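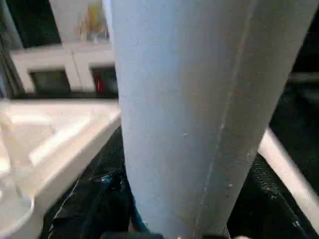
Recurring gifts: what I changed in the donor database

Home | Posts | Notes | Archive

When I took over the donor records at Fakano, the monthly giving program had 1,909 people marked as active. I ran the payment export against that list in my second week. Almost 600 of them had no cleared payment in the last quarter. The database still called them active, and the annual report had been using the database.

The fault was in how status was set. A donor became active when the pledge form was saved and stayed active until a person changed the field by hand. Failed card charges were written to a separate table which did not feed back into the donor record. Sosina Degefa, who ran gift processing before me, had asked for a link between the two and was told it would come with the move to Brament. The move happened. The link was left out of the scope.

I now set status from payments only. The rules are short:

Active: a cleared payment within 40 days.
Late: no cleared payment within 40 days, card still valid.
Lapsed: no cleared payment within 100 days, or the donor has canceled.

The 40-day window allows for a monthly charge, one retry, and the delay in bank settlement. I tried a shorter window first and it flagged donors whose banks post late. Donors who give by check are kept out of this logic and reviewed by hand, as their dates follow no pattern I can use.
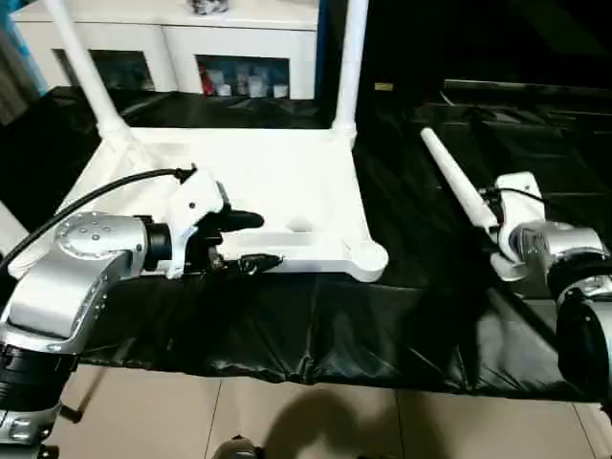 Silver arm, white tubular frame, black plastic sheet.

The next problem was the letters. Late donors were receiving the same thank-you as everyone else, with a line about their continued support. A few had written back to ask which support we meant. The late group now gets a plain note with the date of the last gift and a way to update the card. It makes no appeal for a larger amount. Vangelis Galanis on the major gifts side wanted an upgrade ask in the same note, and we disagreed about it for most of a meeting. My view is that a person with an expired card should be asked one thing.

Import order matters if you do this yourself. Load the cancellations before the payments. If you load payments first, a donor who canceled last week but whose final charge cleared yesterday comes back as active, and gets a letter. I learned this with the Sisay appeal file and had to send apologies.

Still open: household records. Two people at one address with one card are stored as two donors, and the payment attaches to whichever record was made first. The other one shows as lapsed. I have a merge script that handles the simple cases — same last name, same street line — but it fails on shared cards with different last names. I plan to work on that in March, after the Drevalov matching gifts are reconciled.

Last updated: 14th February

Contact | Copyright, all rights reserved | Back to top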